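Calier Crime Readers' Panel: call for early readers

Calier Books, Tristumstead. Posted 2019-12-13

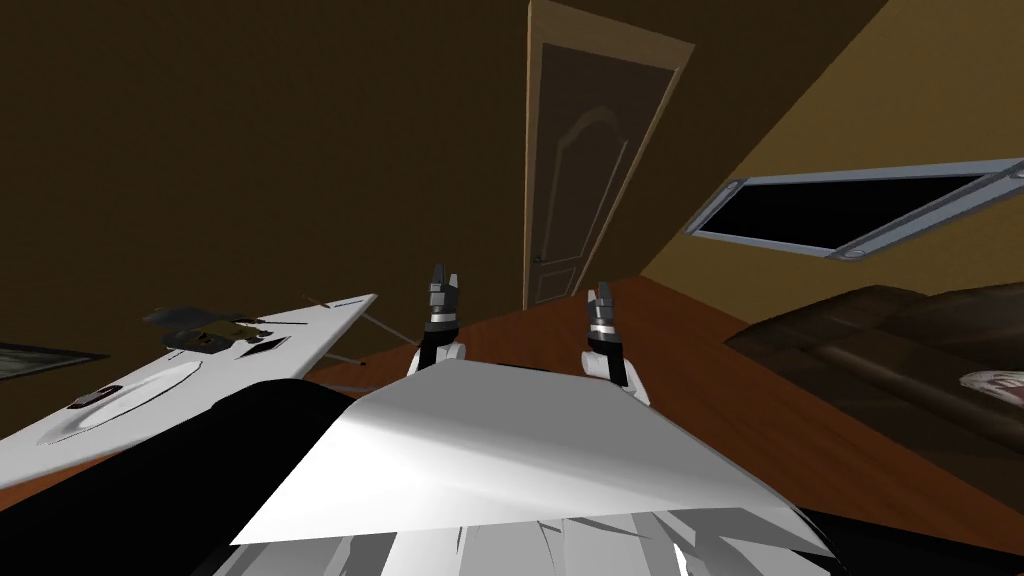
A blank sheet, two grippers and a room on the slant.

We publish crime novels and thrillers, mostly British, mostly with a body by page 24. Before each one goes to the typesetter we like to have it read by people who owe the author nothing. We are looking for six of them.

The book in question is the second Pomare novel, set in a failing seaside hotel where the night porter has been blackmailing the guests and, it seems, undercharging them. It runs to 460 pages at present. The author believes every one of these is needed. The editor has other views, and you will be invited to take sides.

What you would do

Read the whole manuscript between January and May, at whatever pace suits you. Fill in our reading form, which asks where you got bored, where you got lost and when you guessed who did it. Please be truthful about that last one. On the previous book, 161 readers told us they had known all along, and the forms they filled in at the halfway point suggest that most of them had their money on the vicar.

Join one evening discussion upstairs at the Jemik café in Tristumstead, or by phone if you live further off. There will be soup.

Who we want

You read crime novels often and finish the ones you dislike, if only to be annoyed properly. You can say "this chapter drags" without adding three paragraphs about your own novel. You need no qualifications. Former police officers are welcome but should know that we have already been told about the paperwork.

We can't take anyone who is related to the author, is suing the author, or has a book under consideration with us – the last group is larger than you might think.

What you get

A finished copy, your name in the acknowledgements (spelled correctly, if you write it clearly) and your bus or train fare to the discussion. There is no fee. Large-print manuscripts can be sent on request.

How to apply

Write to the Readers' Panel at Calier Books and tell us, in no more than a page, about a thriller whose ending let you down and what you would have done with it. Spoilers are fine. Include a postal address, as manuscripts go out on paper and have to come back the same way.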